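havo-sync

Clock alignment and segment trimming for two-handed hand-held gripper recordings. Part of the Dustiron tooling.

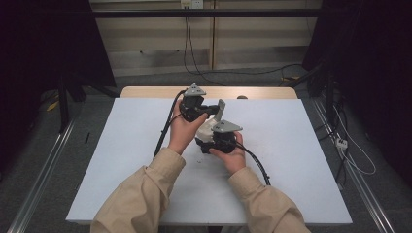
Head view, both hand-held grippers close together over the white board.

Status: works, moving fast, expect flags to change names. Last proper tidy-up was June.

What it does

Takes three streams — head camera, left gripper, right gripper — and puts them on one clock. Then cuts the result into segments you can feed to Curnell for policy training. No learning happens in this repo. No robot control either, that lives in Curnell.

Why a separate package: the old alignment code sat inside the loader and ran every time you opened a file. Slow, and a bug in it changed everybody's training data without warning. Now it runs once, writes a file, done.

Install

Clone, make a fresh environment, pip install -e . from the top folder. Needs ffmpeg on the path. Tested on Linux only. Someone had it going on a Mac for a while, no promises.

Running it

havo-sync align SESSION_DIR
havo-sync trim SESSION_DIR --keep-idle 2
havo-sync check SESSION_DIR

Always in that order. trim refuses to run if it can't find offsets.json. check is read-only so run it as often as you like.

How alignment works (short version)

Each gripper logs its opening width against its own clock. The head video gives us a rough opening width per hand from the tracker. We slide one signal against the other until they match best, separately for left and right, then fit a small linear drift on top. Anything over 40 ms residual gets flagged and is left out of the trim.

Needs a few clear open-close movements near the start of the session. Three or four slow squeezes per hand, one hand then the other. Both hands at once is bad news — left and right can swap and the score still looks fine.

Known trouble

Grippers held close together. The tracker sees the two units as one blob and the width estimate jumps about. We hold the last good value for up to 18 frames, then give up and mark the stretch as "merged". Merged stretches are kept in the trimmed output but don't count towards alignment. If your task is mostly handovers or fitting one part to another you will get a lot of these. Look at merged_fraction in the check report before trusting anything.

Long sleeves. The hand mask creeps up the arm when the sleeve is a simlar tone to skin. Set --wrist-crop and it mostly goes away.

Plain pale table tops. Few features, so head pose wanders when the wearer looks straight down. Doesn't touch the clock alignment but does wreck the relative pose between head and grippers. Fix is in Khumalo (the pose package), not here. Please don't open issues about it in this repo.

Dropped packets on the right-hand stream. Shows up as a flat line in the width plot. Restarting the logger cures it, cause unknown.

Output

offsets.json — one offset and one drift value per gripper, plus residuals
segments.csv — start, end, label, merged flag
report.txt — what check prints, saved

Times are in seconds from the first head frame. Not wall clock. We tried wall clock, daylight saving happened on a Sunday, never again.

Labels in segments.csv come from the operator's key presses and are only as good as the operator. Blank means no key was pressed, it does not mean idle. Idle is worked out by trim from gripper motion, see --keep-idle (seconds of stillness left at each end).

Tests

pytest from the top folder. There are 11 short clips in tests/data with offsets set by hand. If you change the matching code, all of them have to pass, including the two ugly ones at the end. Don't loosen the tolerance to get a green tick.

To do

- proper left/right swap detection
- read the newer log format without the convertor script
- make --wrist-crop pick its own value
- progress bar for align, it looks hung on long sessions (it isn't)

Licence: same as the rest of Dustiron, see LICENCE in the parent repo.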